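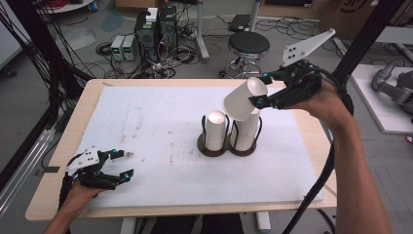

首页 > 论坛 > 机器人与自动化 > 示教与遥操作 > 正文

8月18日 楼主：慢半拍的夹爪

各位好，又来麻烦大家了。我们小组从四月开始做餐具整理的示教，项目内部叫Flustside，纸杯、盘子、杯架这一类。之前一直用Trerneo的主从臂遥操作，现在改成两手各拿一个手持夹爪直接做。目标是900条，眼下还差得远呢。

想请教的是，纸杯这种又轻又软的东西，大家示教时是故意放慢，还是按平时收拾桌子的速度来？我自己一慢下来手就犹豫，回放轨迹一看，全是小抖动，看着都替它着急。

2楼 阿柚不加糖

楼主辛苦啦！我投正常速度一票。我以前也是小心翼翼的，结果训出来的策略跟我一个德行，到了杯口上方先停一停，想半天才肯下去（哭笑不得）。后来我每次开录前先空手走2遍，心里有数了再拿夹爪，顺多了。盘子比杯子好办，硬，夹住边就不怎么变形，新手可以先拿盘子练手感。

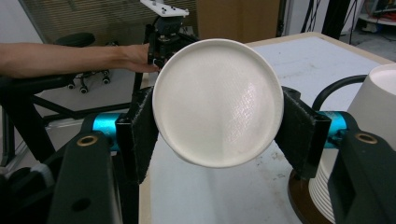 不过盘子也有盘子的麻烦，两边指垫高低差一点，盘子就跟着歪，放下去的时候手腕得补回来。这个补的动作千万别剪掉，留着很有用的。

3楼 Staniforth老用户

我跟楼上意见不太一样哈。速度快了，手腕相机里糊的帧就多，尤其是翻杯子那一下。我宁可慢，抖动后期平滑一下就行。另外还是想替遥操作说句话：人手拿着夹爪什么姿势都能做，等放到机械臂上，有些角度它根本够不着，到时候再筛数据，心疼的是自己。

4楼 慢半拍的夹爪（楼主）

谢谢两位！够不着的问题我们真遇到过，所以现在胳膊尽量不往身后拐。杯子夹在手里时，腕部视角大部分都被杯口占了，贴一张给大家看看：

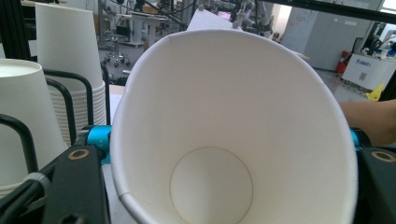 手持夹爪视角，夹着一只纸杯，左边是倒扣的一摞

这种遮挡下我很担心模型看不到要放到哪儿，有没有朋友处理过？

5楼 Grekier搬运工

处理过，加头部视角吧，两路一起喂，比单看手腕踏实。我们当时先录了20条做对比，差别肉眼可见，后来就一直这么录了。再啰嗦一句，杯子倒了别急着喊停重来，伸手扶起来接着做，这种“救场”的数据平时想专门录还录不自然呢。
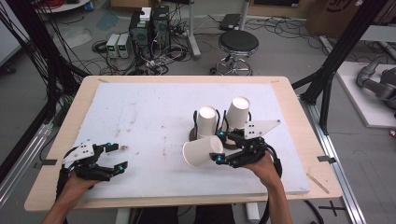
当然也得有个度，要是十条里有八条都在扶杯子，那就该回头看看夹持力了。我一般把带恢复动作的单独打个标签，训练时再调比例。

6楼 Staniforth老用户

扶杯子这个我同意，速度我还是保留意见，哈哈。楼主要是有空，快慢各录一组，同样的摆放，训完比一比，比咱们在这儿争强。

7楼 慢半拍的夹爪（楼主）

好主意，这周就安排上！标签也照5楼说的加。等有结果我回来更新，先去给夹爪理线了，每次录到一半线都缠在手臂上，唉。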